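Cernau Prensa — archivo y seguimiento de medios políticos

Versión de escritorio y versión web. Licencia anual para una persona o para redacción.

Cernau Prensa es un programa para guardar, ordenar y comparar lo que publican los medios sobre un tema político. Lo hacemos en Esarness, una casa pequeña de software, y lo usan sobre todo periodistas locales, profesores de comunicación y personas que escriben un blog o un boletín y quieren citar con exactitud lo que dijo cada diario, en qué fecha y con qué titular.

El programa no clasifica los medios en izquierda y derecha. Muchos clientes nos han pedido esta función y la respuesta es la misma desde la primera versión: la etiqueta la pone el usuario. Usted puede crear las categorías que quiera (conservador, progresista, regional, de partido, confesional) y cambiarlas más tarde sin perder el trabajo hecho.

Qué contiene la licencia

La licencia personal permite seguir hasta 40 fuentes al mismo tiempo. Una fuente puede ser un diario, una radio con página de noticias, una columna de opinión con dirección propia o el boletín de una organización. La licencia de redacción permite hasta 400 fuentes y 18 usuarios, cada uno con su contraseña y con sus carpetas.

En las dos licencias están incluidos el módulo de captura, el módulo de comparación y el índice de citas. El módulo Gwynne, para transcribir debates y entrevistas de radio, se compra por separado.

Captura de artículos

Cuando usted guarda un artículo, Cernau conserva el texto, el titular, la firma y la hora de la captura. Si el diario cambia después el titular, el programa guarda también la nueva versión y marca las palabras que son distintas. Esto es útil en días de sentencia o de votación, cuando un mismo texto puede cambiar varias veces antes de la noche.

Los artículos de pago se guardan solamente si usted tiene una suscripción y ha iniciado la sesión en el navegador. Cernau no abre contenidos cerrados y no comparte los textos entre clientes.

Para los recortes en papel existe la entrada manual. Se escanea la página a una resolución suficiente, se escribe el nombre del medio y la fecha, y el programa reconoce el texto. Con periódicos antiguos o con papel muy amarillo el reconocimiento comete errores, y por eso recomendamos leer el resultado antes de citarlo. Los nombres propios son la parte más débil.

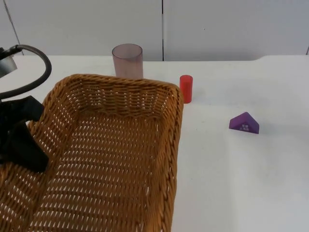 Comparación de coberturas

Elija un asunto, por ejemplo una ley de financiación de hospitales, y dos o más fuentes. El programa pone los artículos en columnas por orden de publicación. Se puede ver quién publicó primero, qué personas fueron citadas y qué medio no escribió nada sobre el asunto. El silencio de un medio aparece como columna vacía, y es posible imprimirla también.

Hay un recuento de palabras que cada fuente utiliza para nombrar lo mismo. Un diario escribe «reforma», otro escribe «recorte», otro usa las dos palabras según la sección. El recuento muestra la frecuencia, pero no interpreta. Ainhoa Arroyo, que prepara nuestros materiales de ayuda, ha escrito una guía corta sobre cómo leer estas tablas sin sacar de ellas más de lo que dicen. La guía se descarga con el programa.

Índice de citas

Cada frase entre comillas pasa al índice, con el nombre de la persona que la dijo y el medio que la publicó. Si la misma frase aparece en dos medios con palabras diferentes, Cernau las coloca juntas. Es quizás la función que nuestros clientes usan más, porque las declaraciones de los políticos viajan de un texto a otro y pierden cada vez un trozo.

El índice se exporta en texto simple o en hoja de cálculo. La exportación conserva la dirección original del artículo — también cuando la página ya no existe.

Requisitos

Ordenador con Windows o macOS de versión reciente. Para la versión web basta un navegador actualizado.
Memoria: 9 GB libres en el disco para el archivo inicial. El archivo crece según el número de fuentes.
Conexión a internet para la captura. La lectura del archivo y las búsquedas funcionan sin conexión.
Idiomas del programa: español, inglés, galés y portugués.

Novedades de la versión actual

La búsqueda acepta ahora nombres con tilde y sin tilde.
Las carpetas compartidas muestran quién hizo el último cambio.
Se ha corregido un fallo que duplicaba las columnas de opinión publicadas en dos secciones.
El módulo Gwynne separa mejor las voces cuando el moderador interrumpe.

La versión anterior, de marzo, sigue teniendo asistencia hasta el 21 de septiembre. Después de esta fecha los archivos antiguos se podrán abrir, pero no recibirán correcciones.

Cómo se compra

El pedido se hace desde esta página o por medio de Clusent, nuestro distribuidor para bibliotecas y universidades. Las licencias educativas necesitan un correo de la institución. La factura llega en formato electrónico, y si necesita otro formato debe indicarlo antes de pagar.

Antes de comprar puede pedir una licencia de prueba. Tiene todas las funciones, excepto la exportación del índice completo. Los datos de la prueba pasan a la licencia definitiva sin ningún trabajo de su parte.

Asistencia

Las preguntas técnicas las responde Rhun Lougher, en español o en inglés. Escriba por favor el número de su versión y el nombre de la fuente que da el problema. Si se trata de un diario que ha cambiado el diseño de su página, mande también la dirección de un artículo que no se ha guardado bien.

No damos asistencia sobre el contenido político de los artículos ni sobre disputas con los medios citados.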